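# 파란 막대를 옮기는 사람들

트라렉스 동아리방은 공대 별관 지하에 있다. 책상 네 개와 중고 그래픽카드를 꽂은 컴퓨터 세 대가 전부다. 학생들은 이곳에서 시뮬레이터로 양팔 로봇을 돌린다. 봄 학기 과제는 한 문장으로 끝난다. 하늘색 패드 위의 파란 막대를 집어 분홍색 패드로 옮길 것.

2월에 시작할 때만 해도 부원들은 한 달이면 된다고 봤다. 막대는 길고 비스듬히 누워 있다. 가운데를 잡지 않으면 들어 올리는 순간 한쪽으로 기운다. 탁자에 흩어진 공도 문제였다. 팔이 공을 건드리면 그 회차는 실패로 처리한다. 공은 옮길 대상이 아니지만 규칙상 제자리에 있어야 한다.

첫 제어 코드는 좌표를 직접 입력하는 방식이었다. 막대 위치가 조금만 달라져도 집게가 허공을 집었다. 3학년들이 이 코드를 버리고 시연 데이터를 모으기 시작했다. 조종기로 팔을 직접 움직여 기록을 남기고, 그 기록으로 모델을 학습시킨다. 지금까지 모은 시연은 462회다. 이 중 손이 떨렸거나 공을 친 것을 빼고 397회를 학습에 썼다. 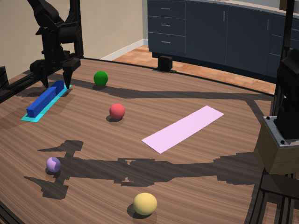 스네자나 비드마르는 시연을 더 모으는 것보다 버리는 기준을 먼저 정하는 편이 낫다고 했다. 잘못된 시연 하나가 섞이면 모델은 그것도 정답으로 배우고, 나중에 원인을 찾으려면 기록을 처음부터 다시 봐야 한다는 것이다. 학생들이 기준표를 만든 것은 그 말을 들은 다음 주였다. 집게가 막대에 닿은 뒤 다시 벌어진 시연은 뺀다. 막대를 패드 밖에 놓은 시연도 뺀다.

기준표를 놓고는 말이 많았다. 한 번 놓쳤다가 다시 잡은 시연을 남기자는 쪽과 모두 지우자는 쪽이 갈렸다. 남기자는 쪽은 실수에서 회복하는 동작도 배워야 한다고 주장했다. 결국 다시 잡은 시연은 따로 보관하고 가을에 비교 실험을 하기로 했다.

조명도 손을 봐야 했다. 시뮬레이터의 광원을 낮게 두면 팔 그림자가 탁자를 길게 가로지른다. 그림자를 끄면 학습은 편해지지만 부원들은 켜 둔 채로 가기로 했다. 대회 채점 환경에 그림자가 있기 때문이다. 라미에르 대회는 참가 팀이 낸 모델을 주최 측 서버에서 돌려 점수를 매긴다. 공의 위치와 빛의 방향은 회차마다 바뀐다. 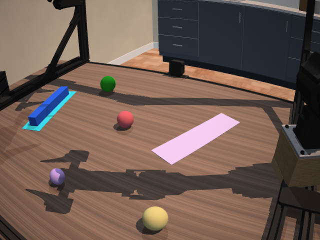
*과제용 가상 작업대. 오른쪽의 분홍색 패드가 목표 지점이다.*

2024년 5월 13일에 열린 교내 점검에서 모델은 122회를 시도했다. 성공률은 70퍼센트였다. 실패는 대부분 막대를 내려놓는 단계에서 나왔다. 집는 동작은 안정됐지만 분홍색 패드와 각도를 맞추지 못해 막대 끝이 밖으로 나갔다. 부원들은 놓기 직전에 속도를 줄인 시연을 새로 모으고 있다.

동아리에는 실물 로봇이 없다. 예산을 신청했으나 이번 학기에는 받지 못했다. 그래도 신입 부원은 늘었다. 기계과와 전산과가 많고 통계학과 학생도 한 명 있다. 신입은 첫 두 주 동안 코드를 쓰지 않고 조종기만 잡는다. 막대 하나를 제대로 옮기는 데 며칠이 걸리는 사람도 있다. 그다음에는 선배들의 시연을 보면서 기준표대로 분류하는 일을 맡는다.

라미에르 대회 예선 제출은 여름방학 중에 마감된다. 본선에 오르면 과제가 하나 더 나오는데, 내용은 예선이 끝난 뒤 공개된다. 부원들은 방학에도 조를 나눠 동아리방에 나오기로 했다.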